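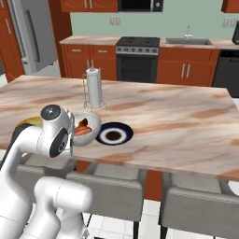 제목: Re: [원격조작] 주방 시뮬레이션 시연 수집, 그리퍼 접근 구간 처리 건

보낸 날짜: 4월 30일
받는 사람: Trokerik 시연 수집 메일링 리스트

답변드립니다. 원문은 아래에 인용했고 순서대로 적습니다.

> 1. 그릇 과제에서 접근 구간이 너무 깁니다. 조작자가 그릇 왼쪽까지
> 와서 그리퍼를 세워 둔 채 각도만 고치는 프레임이 많은데, 이걸
> 잘라도 되는지요. 학습시키면 정책이 같은 자리에서 멈춥니다.

전부 자르면 안 됩니다. 정지 프레임을 일괄 삭제하면 손목 자세를 맞추는 동작까지 같이 빠집니다. 2월 배치에서 그렇게 처리했다가 그릇 테두리를 밀고 들어가는 정책이 나왔습니다. 관절 속도만 보지 말고 그리퍼 개폐 명령과 손목 회전 명령이 모두 0인 구간만 제거하십시오. 손목 명령이 살아 있으면 말단이 제자리에 있어도 남깁니다.

첨부한 화면이 경계 사례입니다. 그리퍼가 흰 그릇 바로 왼쪽, 약간 앞에 떠 있습니다. 이 위치만으로는 대기인지 정렬인지 판정할 수 없으므로 앞뒤 명령 로그를 같이 봐야 합니다. 영상만 보고 라벨을 붙이는 작업은 중단해 주십시오.

> 2. 과제 문장을 "소시지를 접시로 옮기기"로 통일했는데, 그릇째 드는
> 시연이 섞여 있습니다. 실패로 처리합니까?

실패가 아니라 다른 과제로 분리합니다. 소시지 모양 물체는 그릇 안쪽 벽에 붙어 있어서 위에서 집으려면 손가락 한쪽이 벽과 물체 사이로 들어가야 합니다. 조작자 입장에서는 그릇을 기울여 쏟는 편이 쉽고, 실제로 그렇게 한 시연이 들어와 있습니다. 두 방식을 한 문장 아래 섞으면 접근 방향이 갈려서 평균이 그릇 테두리 위로 떨어집니다. 문장을 둘로 나누십시오.

 - 그릇에서 물체만 집어 접시에 놓기
 - 그릇을 들어 내용물을 접시에 붓기

목표 접시는 그릇 바로 오른쪽의 남색 테두리 접시입니다. 문장에는 "접시"로만 쓰고 색은 넣지 않습니다. 색 조건은 Jula 세트에서 따로 다룹니다.

> 3. 키친타월 거치대에 손목이 닿는 경우가 있습니다. 배경 물체이니
> 충돌 판정을 꺼도 되겠습니까?

끄지 마십시오. 거치대는 그릇 뒤, 약간 왼쪽에 있고 팔도 왼쪽에서 들어옵니다. 손목을 높게 돌리면 닿을 수 있는 배치인데, 판정을 끄면 조작자가 그 경로를 그대로 쓰게 됩니다. 접촉이 발생한 시연은 삭제하지 말고 contact 플래그를 세워 별도 폴더에 두십시오. 나중에 음성 예제로 씁니다.

손목에 가려지는 물체도 같은 원칙입니다. 테이블 왼쪽 끝의 노란 물체는 이 시점에서 일부만 보여 종류를 확정할 수 없습니다. 물체 목록은 영상이 아니라 장면 파일에서 읽어 채우십시오.

> 4. 에피소드 길이 상한은 그대로 둡니까?

상한은 1,855스텝으로 고정합니다. 넘으면 자동 폐기입니다. 종전 4,000스텝은 조작자 교육용 설정이었고 수집에는 맞지 않습니다. 설정 파일에 이전 값이 남아 있는지 각 스테이션에서 확인 바랍니다.

> 5. 손으로 직접 끄는 방식의 시연과 합쳐도 됩니까?

지금은 안 됩니다. Shevchuk 쪽 시연은 실물 팔을 손으로 잡고 움직인 것이라 명령값이 없고 측정 관절각만 있습니다. 원격조작 데이터는 명령값과 측정값 사이에 2스텝 지연이 있습니다. 지연을 보정하지 않고 합치면 그리퍼가 닫히는 시점이 어긋납니다. 보정 스크립트는 Imlow 저장소의 align 브랜치에 있고 아직 검증 전입니다.

추가 요청 사항입니다.

가. 과제별로 100개를 채운 뒤 일단 멈추고 업로드하십시오. 검수 전에 추가로 모으지 않습니다.
나. 조작자가 바뀌면 에피소드 번호를 이어 쓰지 말고 세션을 새로 여십시오.
다. 시작 자세 난수는 켠 상태로 둡니다. 물체 위치 난수는 그릇과 접시에만 적용하고 거치대는 고정합니다.
라. 그리퍼를 놓는 순간 입력 장치에서 손을 떼는 조작자가 있습니다. 놓은 다음 수직으로 빠져나오는 동작까지 기록해야 종료로 인정됩니다.

2번의 문장 분리는 기존 배치에도 소급 적용합니다. 재라벨링 대상 목록은 저장소에 올려 두었으니, 누락된 세션이 있으면 이 스레드에 세션 번호만 회신해 주십시오.

Trokerik 데이터 담당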